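4.2 Strap placement and the unfolded blanket

The bundle is made up in four steps: the blanket is spread, the straps are positioned, the sides are folded in, and the straps are closed over the fold. Section 4.1 dealt with the fold. The present section deals with the straps, and in particular with how far their position before folding predicts the shape of the finished bundle.

The Marklow set contains 1,640 bundles made up in 95 households. Every household received the same instruction sheet, which specified the number of straps (two) and the order of the steps but left spacing and angle open. Blankets were the households' own. Strap material was cut from one roll of black cloth in two widths, and participants chose between them freely. Ends were left unhemmed. A pilot in October had used hemmed ends, but the hem produced a ridge that held the strap away from the blanket and made the angle hard to read against the weave, so it was dropped.

Angle was measured against the long edge of the blanket. Where the long edge was hidden by a pillow or by the side of the bed, the measurement was taken against the nearest visible fold line and the bundle was flagged. Flagged bundles were kept in the counts but left out of the regression in Section 5. Spacing was measured between the inner edges of the two straps at their closest point, so that a wide strap and a narrow strap could be compared directly.

The instruction sheet showed the straps lying square to the long edge. In practice a diagonal placement was common on beds that stood against a wall, where the person making up the bundle could reach the blanket from only one side. The straps then followed the direction of reach. A diagonal strap covers more of the blanket than a square one and leaves a shorter free end at each side, and the fold over it has to be correspondingly tighter if the two ends are to meet.
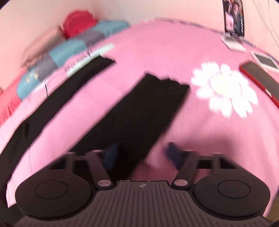 Figure 4. Black cloth strips lying diagonally on a pink blanket.

Strips of unequal width were not excluded. The wider strip bears most of the tension when both are drawn to the same length, and the narrower one tends to rotate toward it. We recorded the difference in width but did not correct for it. An attempt to correct for it with the Benjelloun ratio (strap width over blanket thickness at the fold) gave implausible values for fleece and other soft blankets, whose thickness depends heavily on how hard they are pressed.

Surface texture has a second effect. On a finely textured blanket the cloth strap grips well along its length and poorly at its cut ends, where single threads work free and lie flat. Participants who noticed this usually moved the strap by lifting it at the middle. Participants who did not notice it pulled at one end, which dragged the blanket along and put a crease under the strap. Such creases persisted through folding and account for most of the bundles scored as "uneven" in Table 3.

4.3 Closing tension

Tension was estimated from the depth to which the strap sank into the folded blanket. The Muta gauge, a flat wedge pushed under the strap until it stops, was used on a subset of 600 bundles. The remainder were scored by eye on the four-point scale given in the appendix. Agreement between the gauge and the scale was good at the loose end and weak at the tight end, where a soft bundle closes over the strap on both sides and hides its edges.

A strap drawn over a curved side panel behaves differently from one drawn over a flat top. On the flat top the load is spread over the full width of the cloth. On the curve it gathers at one edge, the other edge lifts, and the strap begins to turn. For this reason every strap was scored at two points, once on the top of the bundle and once where it passed over the side. Where only one of the two points was accessible, the missing score was not imputed.

Straps of a second color were handed out to households that wished to keep summer and winter bedding apart. Color had no measurable effect on tension, and the two groups are pooled in what follows.

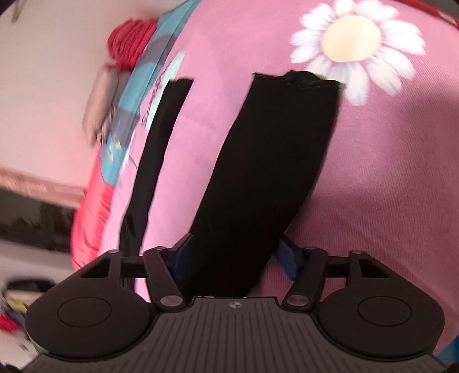 Cletus Brannigan, commenting on a draft of this section, held that the pooling was unsafe. In his reading, a person who has already decided which bundle is to be opened first will close that one more loosely, whatever the strap looks like, so that color stands in for intended use and ought to be carried through the model as a separate term. He added that the side score should be weighted above the top score, as the side is where a bundle fails when it is lifted.

The first point was tested by refitting the model with intended use as a factor. The coefficient was small and its sign changed between strap widths, and we have left the pooled version in place. The second point we accept. Table 4 now reports the side score first, and the weighted mean in the last column gives it double weight.

4.4 Printed and plain blankets

It was expected that a printed blanket would be folded more regularly than a plain one, the repeat of the print serving as a guide. The Stutano procedure for linen rooms relies on this and asks staff to bring one motif over another before the fold is pressed down. The expectation held for motifs set in rows. It did not hold for blankets on which the same motif appears at more than one size, because the smaller motif cannot be brought over the larger with any precision and the eye settles on whichever is nearer.

Lettering was a special case. Participants turned lettering toward themselves before starting, and in doing so fixed the direction from which the bundle was made up. Where the words ran parallel to the long edge this caused no difficulty. Where they ran across it, the straps were laid over the words or between them, with no preference that we could establish,
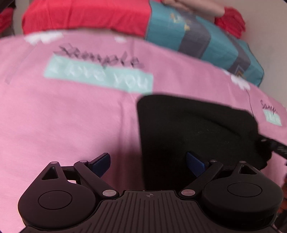

and the fold was then started from the foot of the bed in most cases. Bundles started from the foot had lower side scores than bundles started from the head, which we attribute to the pillow end being lifted last and with less care.

Soft folds present in the blanket before the straps were laid were coded separately from creases produced by the straps. The distinction is easy on plain cloth and harder on a print, where a broken line of lettering can indicate either. Two coders worked independently on the printed blankets, and disagreements were settled by going back to the measured strap position. If the crease ran parallel to the strap it was assigned to the strap. All other creases were assigned to the blanket. The rule is crude, and it will have overstated the effect of diagonal placement to a degree that we are not able to estimate from the present data.

Contact: Marklow Bedding Study, corresponding author | Revised 1/4/22 | Copyright the authors. All rights reserved. | Back to top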